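Home | Projects | Meetings | Members | Contact

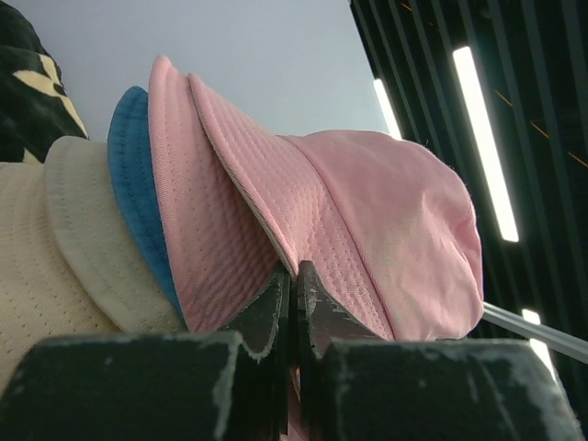 1. Status of the hat task

Canan Akbulut reported for the Varirthorpe group. The goal is 500 examples of hats moved between the stand and the basket. Until now 200 are recorded, and 99 of them have been checked. The gripper takes the pink hat by the edge of the brim. When hats are stacked, it is easy to pinch two brims together – such examples stay in the set, but they must get their own label.

2. Two arms

It was discussed whether both arms should move in every example. Decision: no. One arm may wait near the stand while the other works at the basket. The operator writes in the log which arm began. 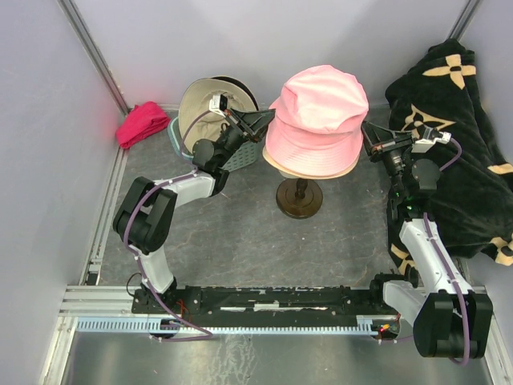 3. Cloths in the enclosure

The flower blanket and the magenta cloth change position after every 5 examples. Kohlhase asked for this in October, and the rule is kept.

4. Open points

– Wrist views to be compared with the fixed view before the next upload to Trumell (Canan).
– Names of the hat colors must be the same in all logs.

Last updated: 18 March 2018
Contact | © Trundidero | Back to top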